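Gripper upkeep, the long version, in lots of little posts because I never learned to write short ones. Get a coffee!

1/ A few of you asked how we look after the hand-held grippers on the bed station at Drustach. I'm happy to go on about it, as anyone who has shared a lunch table with me can tell you. Two grippers, left and right, one bed, a lot of clothes to pick up and fold.

2/ First job every session is the jaws. Close the fingers all the way and look at the tips straight on. They should meet along the whole edge, with no daylight between them. If one sits a hair ahead of the other, stop there and fix that before you do anything else (please, I beg you).
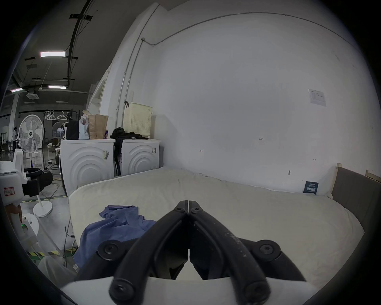 Tips together, right finger with a few battle scars.

3/ Scuffs like those don't worry me much. I run a fingertip along the inside edge, and if nothing catches, the finger stays on. If it snags my skin it will snag a knit, and then you get a pulled thread and a very sad sweater. Darius Adomaitis keeps the worst one we ever took off in his desk drawer.

4/ Next, the bolts. I go around every one on the fingers with the hex key, just a gentle nip, and then put a little line of paint marker across the head so I can see later whether it has turned. We started doing this after 1,000 cycles went by with a finger slowly working loose, and we blamed the software for a whole Sunday. Sorry, software.

5/ The pivots want a different touch. Too tight and the jaw feels sticky as it opens, too loose and it wobbles sideways when you pinch something thin. I snug the screw down until I feel drag, back it off a tiny bit, and work the jaw 15 times before I trust it.

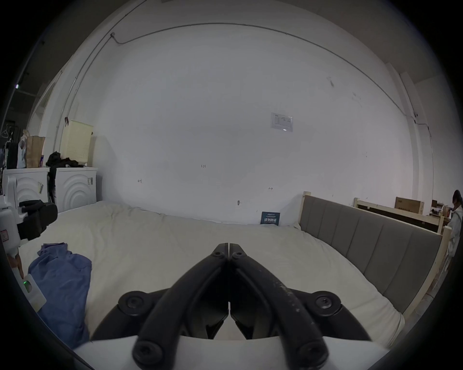 Yuzhen Guo: We do the pivots the same way on the Yorath bench, but we clean the lint out first. Sock fluff gets in behind the hub and feels exactly like a screw that's too tight. I chased that one for most of a morning.

6/ Yuzhen is completely right and I should have put that in! Lint first, then the screw. A soft, dry brush does it. I don't use oil anywhere near the jaws, because it finds its way onto the clothes and then everything slips and you're back to square one – ask me how I know.

7/ Last comes the pull check, and this is my favorite part. Take a soft garment, pinch one corner in each jaw, lift it clear of the bed and spread your hands until it hangs in a nice lazy curve. Hold it there and watch the corners. You want both of them to stay put. If one creeps, swap the garment to the other jaw and try again, so you know whether to blame the cloth or the gripper. Check your status lights while you're standing there, too.

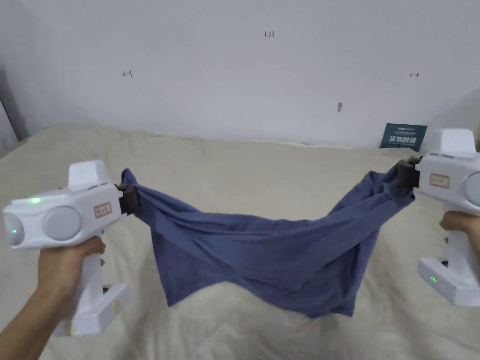 WHAT GOES IN THE LOG

8/ Date, which gripper, which finger, what you touched and how it felt afterward. Our left one is at 1,223 sessions on its current hubs, and I only know that thanks to Delyth Beddoe, who rescued the old notebook from the recycling. Write down "nothing needed" as well. Those lines look silly until you're trying to work out when a wobble started.

9/ Fresh fingers go on in pairs, even if only one is worn. I've had arguments over this and will cheerfully have more. The spares are in the blue tub marked Endier, second shelf – please put the hex key back in there when you're done with it!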